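# Fruit Crops, Week 3: Pears from Bloom to Storage

Handout for the Friday group, 6/10/22. Instructor: Rhydian Sayce

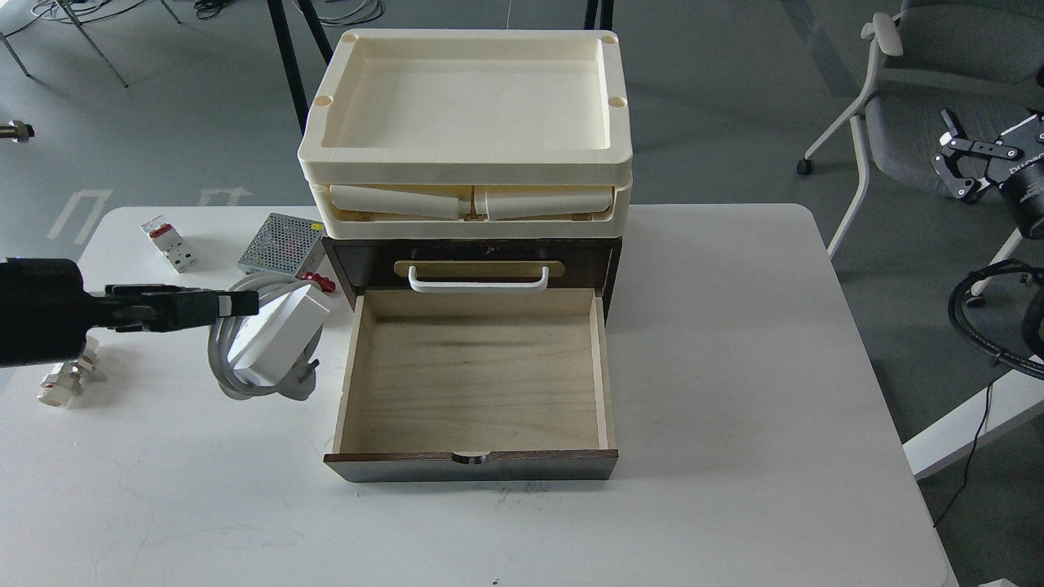
*Drawer unit with the lower drawer pulled out, trays stacked on top.*

Last week we finished apples up to thinning. Pears are close relatives and a lot carries over, so these notes mostly cover the places where pears behave differently. Bring the apple handout along, as the pruning terms are not repeated.

## 1. Types

Two groups matter for this course.

**European pears** (*Pyrus communis*). Bartlett, Bosc, Anjou, Comice, Seckel. Most are picked firm and ripened off the tree. Soft, buttery flesh when ready.

**Asian pears** (mostly *Pyrus pyrifolia*). Round, crisp, juicy. They ripen on the tree and are eaten firm. Picking rules in section 5 do not apply to them.

Most commercial pears in the United States come from Washington, Oregon and California. The dry summers there keep disease down, especially fire blight. In the East and Midwest pears are a smaller crop, sold mainly at farm stands and local markets, and the choice of variety is more limited.

## 2. Site and rootstock

Pears will put up with heavier and wetter soil than apples or peaches. They still do poorly in standing water. Full sun. Avoid frost pockets, as pears bloom before most apples and get caught more often.

Seedling rootstock gives a large tree that is slow to bear. Quince rootstock gives a small tree that bears early, but it is less winter hardy and some varieties, Bartlett and Bosc among them, do not make a good union with it. An interstem (a short piece of a compatible variety grafted in between) gets around this. The OHxF series is the usual choice now, and gives trees from semi-dwarf to nearly full size depending on the number.

We will use the Gulimness block as our running case. It was planted in 2000 and holds 2154 trees, mostly Bartlett and Bosc, with Anjou at the north end. Eifion Gittins manages it and has agreed to let us use his records. The older part of the same farm, known as Gwilliam, is on seedling stock, and you will see the difference in height from the road.

## 3. Pollination

- Treat all European pears as needing a second variety nearby. Bartlett and Anjou sometimes set a partial crop alone, but don't plan on it.
- Bartlett and Seckel will not pollinate each other. This comes up on the test every year.
- Pear blossom has nectar that is low in sugar. Bees lose interest in it quickly if dandelions or mustard are open.
- Hives go in once bloom has started, not before. If they go in early the bees settle on something else and may stay with it.
- Mow the orchard floor before bloom.

At Gulimness bloom falls in April. Cold, wet weather in that window does more to cut the crop than anything else, because bees do very little flying below 55°F. Hefin Pugh's bloom notes are in the course folder. Read the pages on the two frost nights and be ready to say which variety was hit harder and what stage it was in.

## 4. Fire blight

Caused by the bacterium *Erwinia amylovora*. It is the main reason pears are hard to grow in warm, humid regions.

**How it spreads.** The bacteria overwinter at the edges of old cankers. In spring they ooze out and are moved by rain and insects to open flowers. From there they travel down into the spur and the branch. Hail and strong wind open up new entry points in summer.

**What to look for.** Blossoms that wilt and turn brown or black. Shoot tips bent over in a hook. Dead leaves that stay on the branch. Sticky droplets in humid weather.

**What to do.**

1. Cut out cankers in winter, while the tree is dormant.
2. In summer, cut infected shoots 8 to 12 inches below the lowest visible damage, on a dry day. Take the cuttings out of the orchard.
3. Go easy on nitrogen. Fast, soft shoots are the easiest to infect.
4. Sprays at bloom only work if timed to warm, wet conditions. We will go through a forecasting model in Week 5.

Variety matters here. Bartlett, Bosc and Anjou are all susceptible. Magness, Moonglow and Harrow Sweet hold up better. Moonglow is a fair pollinizer; Magness makes no good pollen and needs two other varieties around it.

## 5. When to pick

European pears left to ripen on the tree break down from the core out. The outside can look and feel fine when the middle is already brown. They also get more stone cells, the gritty bits. So they are picked mature but hard.

Signs of maturity:

- **Pressure.** Measured with a penetrometer and a 5/16-inch tip, on flesh with the skin shaved off. Bartlett is usually picked between 17 and 19 pounds. Anjou is lower, 13 to 15.
- **Lift test.** Tip the fruit up to horizontal. If the stem comes away cleanly at the spur, it is ready. Not reliable for Bosc, which hangs on hard at any stage.
- **Lenticels.** The small dots on the skin go from white to brown as they cork over.
- **Ground color.** Dark green lightening a little. Full yellow is too late.

Take ten fruit per sample, two sides of each fruit, and write down every reading. An average on its own hides a mixed sample. Rhun Yorath's sample sheet has one tree with a 20 and a 14 on it, and the average tells you nothing useful about whether to send a crew in.

## 6. Cooling, storage, ripening

Cool the fruit quickly. Target storage temperature is 30 to 31°F. Pears have enough sugar not to freeze at that point, though there is little room for error below it. Keep humidity at 90 to 95 percent – pears lose water through the skin faster than apples do and shrivel at the neck first.

Winter pears will not ripen properly without a cold period. Approximate needs:

| Variety | Time in cold before ripening |
|---|---|
| Bartlett | A few days to two weeks |
| Bosc | Two to three weeks |
| Comice | Four weeks |
| Anjou | Six to eight weeks |

Ripen at 65 to 70°F. Press gently near the stem; when the neck gives, the pear is ready to eat. Ethylene shortens the cold requirement, and packers use it so that stores get fruit that will ripen within days. At home, a paper bag with a ripe banana in it does the same job more slowly.

Do not store pears next to carrots (the ethylene turns them bitter) or next to onions, potatoes or cabbage, as the pears pick up odors.

## For next week

- Read the storage chapter, pages 59 to 61.
- Problem set: the Plilteo packing shed receives Bartletts at 78°F and has one cold room. Work out a loading order for the three lots on the sheet and explain your choice in half a page.
- Caradog Owen is taking the Week 4 session on stone fruit. Questions on pears still come to me.
- Field visit forms are due by the end of that class. Closed shoes, and bring your own water.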